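Cabinet-handling unit, office site: progress report, January

Prepared for the Sirel program office by the Zallell integration team

1. Where we stand

The last report said the unit would be filing and retrieving boxes without an attendant by the end of the quarter. I would not repeat that sentence today. The unit works at the cabinets, it gets through parts of the task, and it still has a person next to it. Money spent this period was 1550 against the maintenance line, nearly all of it on the right hand and its cabling.

2. Setup

The work area has stayed in the open office, beside the desk row. Sutcliffe wanted a fenced corner with a mock cabinet. We kept real furniture on real carpet, and I still think that was correct, though it has cost us time. Doors on real cabinets do not all swing the same way or stop at the same point, and the start pose has to be checked again whenever furniture gets moved. White tape on the carpet helps with this. It also peels.

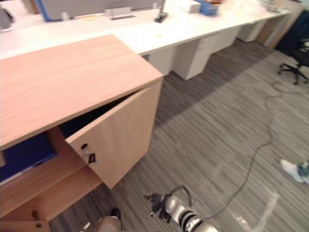
Work area by the desk row, right hand near the open cabinet door.

The power cable is my main complaint. It runs across the floor in a long loop, and the supplier's answer (battery operation) has been "next release" for two releases now. Until that changes we walk the cable before each session and keep it clear of the feet. A cable cover was tried and taken up again because it made a ridge the feet did not like.

3. Upkeep of the arms and hands

The Brorkach service schedule calls for a hand inspection every 500 cycles. We do it more often than that. The right hand had two finger joints drifting out of zero, which the self-check passed every time. We only caught it by closing the hand on a gauge block. I would treat the self-check as a sign that the hand is powered and not much else.

Cabling at the right wrist was rerouted this month with more slack, so the wrist can turn fully without pulling on the connectors. The price is a loose loop that travels close to the cabinet doors and hinges. A shorter sleeve is on order. I have asked for the bend test data on it and have not received any. 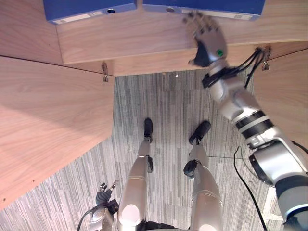 Right hand against the spine of a box on the shelf, with the wrist cables looped to the right.

Both hands are now re-zeroed before a session. The left hand has given less trouble, but it has also done less work, so I would not read much into that.

4. Numbers

The cycle counter reads 3391. The supplier's monthly note presents this as 3391 completed handling operations. The counter goes up each time the arm leaves its rest position, whether or not a box is touched. Please do not carry that figure into the board summary.

5. Next period

Fit the wrist sleeve and repeat the full-turn check with the doors open.
Replace the floor tape with something that holds on carpet tile.
Log box contacts separately from arm movements.
Get a written date for battery operation, or drop it from the plan.

We are asking for no extra money. We are asking that the unattended trial be moved back until the hand has held its zero through a full service interval.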